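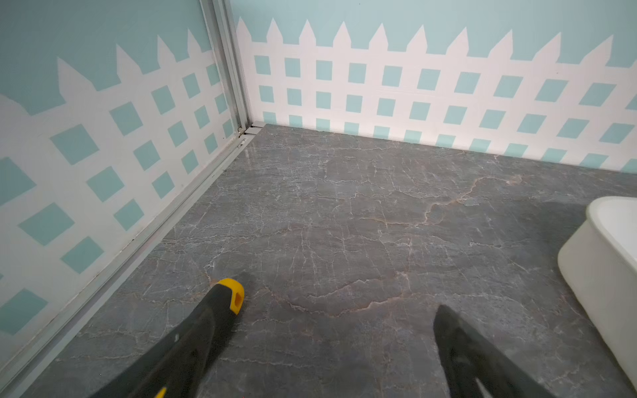 Brendura Stitine two-arm bench kit: good reach, bad stop behavior

June
By Reet Koppel

We bought the Stitine to handle capped test tubes: pick them off the mat, lay them in a shallow white tray, start over. It did that well enough for 11 days. Then the left arm started faulting with error 331, and how it behaves after that fault is the main thing a buyer should know.

The fault itself is minor. The manual lists 331 as a wrist current limit. Ours first came up at cycle 407, with the gripper low over the mat and a tube in its fingers. The arm stopped. The other arm did not. It finished its move, crossed into the shared area in the middle of the bench, and pushed against the stopped gripper until I hit the emergency stop. One tube broke.

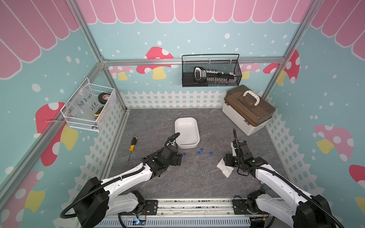

I had assumed that a fault on one side would halt both. It doesn't, unless you turn on a setting called linked stop, and that setting is off from the factory. The quick start sheet leaves it out. Vija Rozīte found it in the controller menu under Diagnostics.

The second problem is the emergency stop. Pressing it cuts motor power, and the brakes take a moment to engage. In that time the upper arm sags. If a gripper is working close to the surface, the fingers come down on whatever is under them. Keep hands out from below the arms even after you have pressed the button. We now park both arms high before anyone reaches in for a screwdriver or a dropped cap. 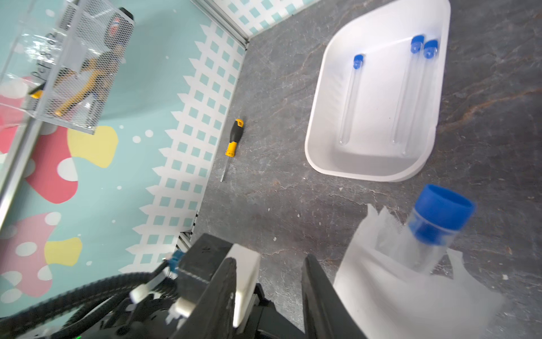 What support said

I wrote to Brendura on a Wednesday and got a reply from Birutė Kazlauskienė the next morning. She confirmed the linked stop default and sent firmware 2, which raises the 331 threshold slightly. The fault is less frequent with it installed. It has not gone away. She had no fix for the sag.

Everything else

The reach is good and the grippers hold a narrow tube without marking it. The wrist cables need watching, as they stick up and can catch on a tray rim. Assembly took an afternoon.

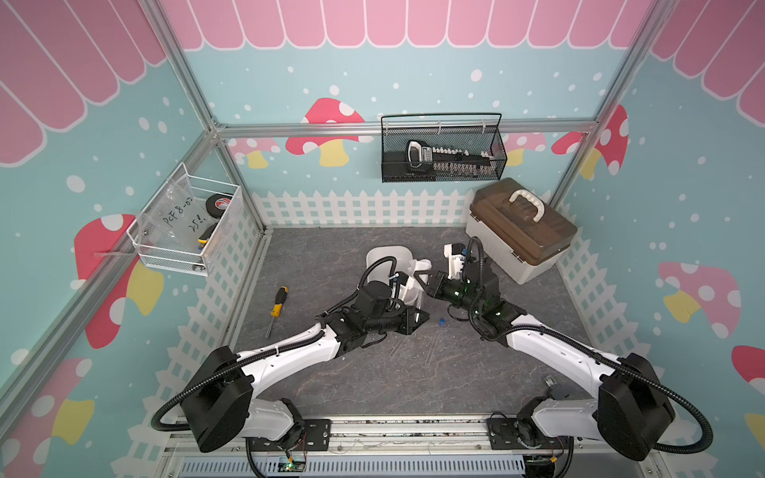
Both arms reaching over the bench, grippers facing each other.

I would buy it again for light work inside an enclosure, with linked stop turned on before the first run. I would not put it on an open bench.

Related
Kuusk gripper pads after a year of use
Clorkex emergency stop button, wired and wireless
Cable sleeves for small arms, by Ott Venckus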